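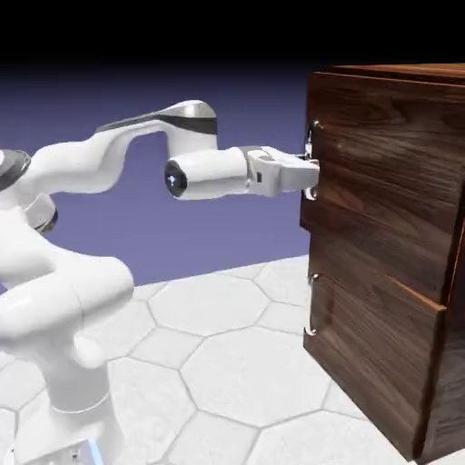 1/ So the "leaked memo" on the Pluvthorpe mayoral race is making the rounds again. I read all 70 pages last night. I have questions, mostly about who wrote it.

2/ The cover says it came from a retired investigator. Fine. But the file was put out by Prerkel, the research shop that billed one campaign for opposition work back in June. That bill is in the public spending reports. Go look.

3/ The Pluvthorpe Sun ran it as "independently obtained." Obtained from whom? They won't say. I asked twice.

4/ The big claim is that 1054 absentee ballots were "handled improperly." The only source for that number is a footnote. The footnote points to a blog called Lillo. Lillo's post points to... the memo.

5/ Somebody tell me how that counts as two sources.

6/ And before the other side gets smug: your guy's rebuttal is four paragraphs long and answers none of it. He says the ballots were "reviewed." By which office? Is there a report?

7/ A reply says around 1000 people have signed a petition for a recount. OK. Signing a petition tells me people are mad. I'm asking about the chain of custody logs, which the clerk has to hand over if you file a request.

8/ I filed mine 2025-11-15. No answer yet. Will post the logs when I get them, whichever campaign they make look bad.

9/ Until then please stop sending me page 12. I've seen page 12. It's a screenshot of a text message with both names blacked out.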